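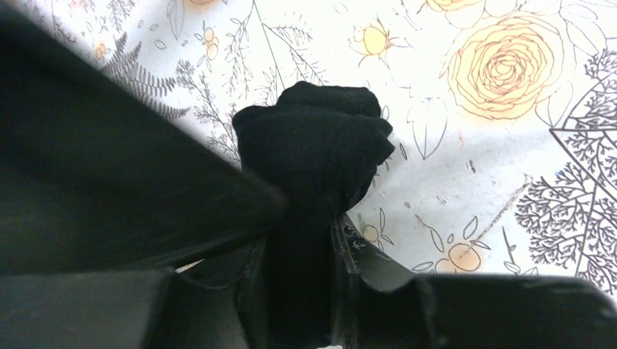 Print this page | E-mail this page

Section 4: Washing Dark Fabrics

This section covers the Dark Care cycle on the Wirora front-loading washer. Read Section 2 (Installation) and Section 3 (Control Panel) first if the machine has not been used before.

Before you load

1. Check the care label on each item. Do not use this cycle for wool, silk or anything marked dry clean only.

2. Empty all pockets. Close zippers and hooks.

3. Turn dark items inside out. Unroll socks and shake out sleeves and pant legs. Bunched fabric does not rinse well and may come out with detergent streaks.

4. Keep towels, fleece and flannel out of the load. They shed lint, and lint shows on black and navy fabric.

Note: Wash new dark garments on their own for the first two washes. Some dyes run even in cold water.

Setting the cycle

5. Fill the drum loosely, no more than two-thirds full. Close the door until it clicks.

6. Pour liquid detergent into compartment B, up to the lower line. Powder can be used, but it may leave white marks on dark items in hard-water areas.

7. Turn the dial to DARK CARE. The display shows the default time, 61 minutes.

8. Press TEMP to choose Cold or Cool. Warm and Hot cannot be selected with this cycle.

9. Press SPIN to change the spin speed. The default is 1,000 rpm. Choose Low for knits and anything with a print on it.

10. Press and hold START for two seconds. The door lock light comes on.

To add an item after the cycle has started, press PAUSE and wait for the lock light to go out. This can take up to a minute. If the water level is above the door line, the door stays locked and the light stays on.

CAUTION: Do not pull on the door while the lock light is on. The latch can break, and a broken latch is not covered under the warranty.

CAUTION: Do not use chlorine bleach with this cycle or leave bleach in compartment A from an earlier load.

After the cycle

11. Remove the load promptly. Damp dark fabric left in the drum can crease and pick up a sour smell.

12. Turn the items right side out and hang them away from direct sun, or tumble dry on low if the label allows it.

13. Wipe the door gasket with a dry cloth, including the fold at the bottom — small items such as socks can get caught there.

Cleaning the lint filter

Clean the filter every 50 loads, or sooner if the display shows F27. Switch the machine off, place a shallow tray under the lower panel and drain the hose before you unscrew the filter cap. Rinse the filter under the tap. Refit it and turn the cap until it stops.

If F27 stays on after the filter has been cleaned, see Section 9.

Page last updated April 13, 2021

Related sections
Section 3: Control Panel
Section 5: Bedding and Bulky Items
Section 9: Display Codes
Fitting the Akov drain hose extension

This site uses cookies to remember your model and language. By continuing to browse, you accept our use of cookies.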